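Marble Floors and Flowered Walls: Small Rooms for February

Welcome, and do pull up a chair, because I have a habit of going on a bit when it comes to wallpaper. The gallery has been quiet since the holidays, and I wanted to bring it back with the little rooms I've been fussing over all winter at my end of the Tomoana workroom. Regular visitors will know I like a corner better than a whole house. Two walls, a floor, and then you get to stop and enjoy the patterns before anybody starts asking where the sofa goes!

The paper this time came out of a Hinness sample book I had kept under the stairs for 7 years. I held on to it for the blues alone, and every so often I would take it out, turn the pages, and put it back again, telling myself I needed the right floor first. Well, the right floor arrived in a parcel from Skendska, wrapped in far too much tissue – a printed marble in green and white – and I knew before I had it all the way unwrapped what was going next to it.

I do realize that big flowers and busy marble are a lot to ask of one small space. My mother's kitchen was like that, with a floor that argued with the curtains, and I remember it as the most cheerful room in the house. I tried a plain cream floor first and it looked like a waiting room, so back in the drawer it went.

If you are putting together a corner of your own, cut your paper a touch generous and trim it once it's up. Lay the floor piece in before you settle on your edging, too, and look at the two together in the morning and again by lamplight. I changed my mind twice that way and I'm glad I did.

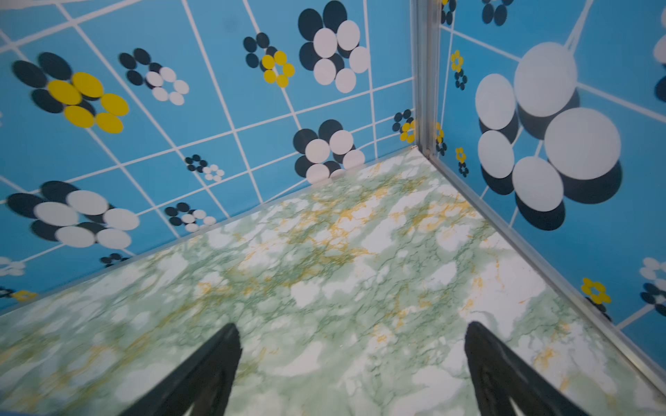

Nimar corner – sky-blue grid paper with layered flowers in black, white and yellow, over pale green marble. The streaks of mustard in the floor go so nicely with the yellow petals, and I do love a silver strip where two walls meet.

More rooms will be added to this page as they're finished, starting with a pantry in stripes.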